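The Purba Line

The arm on station 4 stopped a little after two in the morning, and the light on its module stayed green.

That was the first thing I wrote down. Green meant power and it meant the controller was talking. It did not mean the arm was all right, though most people on nights at Graveck treated it that way. I had treated it that way myself until June.

The job was film. Barno sold the sorting plant as a line that could handle anything soft, and for the most part it did. Bags and wrap came up the belt from the Wamden trucks, the arm picked them off, and they went down one of two chutes. It had done nearly 3000 picks that shift. Then it closed on a piece of film and would not open.

I hit the stop and walked over. The gripper was shut. The software said it was open. I read the screen twice and then I looked at the fingers again, and they were still shut.

There is a procedure for this. You stop the station, lock it out, hang your tag, and wait 20 minutes for the air to bleed down. Then you put your hand in. The day crew had stopped waiting sometime in the spring. They said the pressure was gone in two minutes and the rest was a lawyer's number.

I hung my tag and sat down on an upturned crate. The supervisor called from the office and asked how long. I told him. He said the bin was backing up. I said I could see that.

At minute eleven the gripper opened by itself.

It made the same small click it always made. The film dropped. Then the fingers closed again on nothing, hard, and stayed there. I was six feet away with a cup of coffee. If I had been day crew I would have been in it to the elbow.

I did not say anything on the radio. I waited out the other nine minutes and then I waited a few more. When I went in, I found the fault behind the finger. A valve had stuck and held a pocket of air that the gauge did not read. The screen still said open.

I had to attach a picture to the report, so I took one off the wrist camera's log, from the work before the stop.

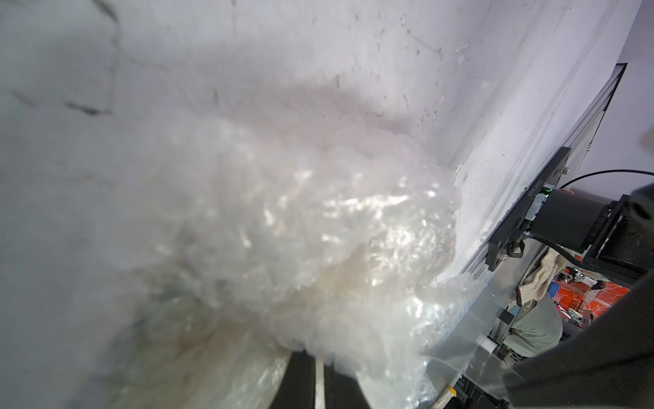 Station 4, wrist camera. Clear film, with the module light showing green.

The report form had 62 boxes and I filled in all of them. Under "cause" I wrote valve. Under "contributing factors" I wrote that the screen and the gripper had disagreed, and that the crew had been trained to believe the screen. The supervisor asked me to take the second part out. I asked him to put that in writing and he went back to his office.

Purba sent a man with a new valve before noon. He had it in and tested before I finished my sandwich. He told me it was a cheap part, and asked who had been working on it when it let go.

I told him I was, and he looked at my hands.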